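Ticket: Zoom view stays gray for part of the Etmont shoreline exhibition
Product: Mavilo 2, hosted
Area: Online exhibitions / zoom viewer
Opened: 9 Jul 2021
Status: Resolved, one item left open
Submitted by: Etmont gallery, digital collections desk

Visitors to our online exhibition can see the thumbnails for every photograph, but for a large part of the show the zoom view never loads. The box stays gray and then gives "Image not available." The exhibition page is live and linked from our home page, so we would like to fix it without taking the page down.

Attachments (2)

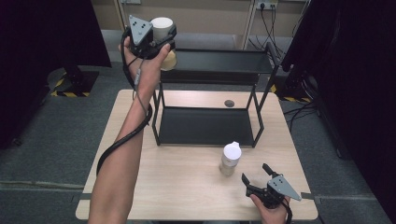
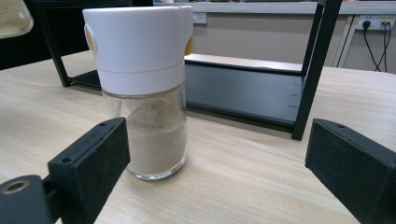

First: cup held above the table, bottle and black rack on it. Second: jar with the white lid.

Details

The exhibition holds 2,648 photographs of docks, seawalls and mudflats, scanned from large format negatives. We published it with the standard two-column layout and the zoom viewer turned on. Of these, 1,873 open in zoom as they should. All the others fail, and it is the same ones each time.

The failing records all belong to one section, titled Yazıcı Landing. The other sections are fine. All of the negatives were scanned on the same Pukent flatbed at the same settings, and we uploaded the master files as 16-bit TIFF.

Steps to reproduce:
1. Open the exhibition and pick the section Yazıcı Landing.
2. Click any thumbnail.
3. Wait. The gray box shows for 30 seconds, then the message.

We see this on desktop and tablet, in three different browsers, signed in and signed out. The caption, date and lens notes under the picture load normally.

Reply from Mavilo support

Thank you for the clear steps. We can see the same thing on your live page. Before we look at the server, please try the following and report back:

- Clear the exhibition cache (Exhibition > Tools > Clear cache).
- Rebuild zoom tiles for one failing record only. Do not rebuild the whole section yet.
- Check whether the failing masters are larger than the working ones. Accounts on the hosted plan have a size limit per file, and files over the limit get a thumbnail but no tiles.

Reply from Etmont

Cache cleared, no change.

Rebuilt tiles for one record, a view of a slipway at low tide. The job log says "Complete" with no warnings. The zoom view is still gray.

File size is not it. The biggest master in the show is a stitched panorama in the first section and it zooms without trouble. Several of the failing ones are small copy negatives.

We also took one failing master, saved it again under a new name and uploaded it to a test record outside the exhibition. That one works. Same pixels, same profile - only the name and the folder are different.

Reply from Mavilo support

That last test helps a lot. Please send the full original path of the file you used, copied and pasted, not typed.

Reply from Etmont

Original: masters/shoreline/Yazıcı_Landing/YL_sheet04_neg02.tif
Test copy: masters/test/slipway.tif

Reply from Mavilo support

We have found the cause. The folder name contains the letter ı, which is an i without a dot. When the tile builder writes its output it changes that letter to a plain i, so the tiles are saved under Yazici_Landing. The zoom viewer asks for them under the name as you entered it, gets nothing back, and gives up when its time limit runs out. Thumbnails are stored by record number and never use the folder name, so they were not affected. The tiles for your failing records all exist. They are just in a place the viewer does not look.

Workaround:
1. In the file manager, rename the folder to Yazici_Landing. Leave the section title and the captions alone. They can keep the correct spelling, and the public page reads from those.
2. Run Tools > Relink masters on the section.
3. Run Tools > Clear cache.

You do not need to upload or rebuild anything.

Reply from Etmont

Renamed the folder and ran Relink. The first run stopped partway with "Record locked." A colleague had one of the records open for caption edits in another window. Closed it, ran Relink again and it finished.

After clearing the cache, every photograph we tried in the section opens in zoom. We went through the first and last page of the section and a good number in between. The section title on the public page still reads Yazıcı Landing, as we want it.

Two follow-up questions:

- The download button on those records now gives the visitor a file with the plain i in its name. Can this be set per section?
- We have a second show planned for October with place names that use several accented letters. Should we avoid them in folder names?

Reply from Mavilo support

Download names cannot be set per section at this time. We have added your request to the list and will keep that item open on this ticket.

For the October show, yes, please use plain letters, numbers and underscores in folder names until the tile builder is fixed. Titles, captions and keywords can use any letters you need. Common accented letters such as é have worked in our tests, but we have not tested all of them.

Main issue marked resolved. Open item: download file names.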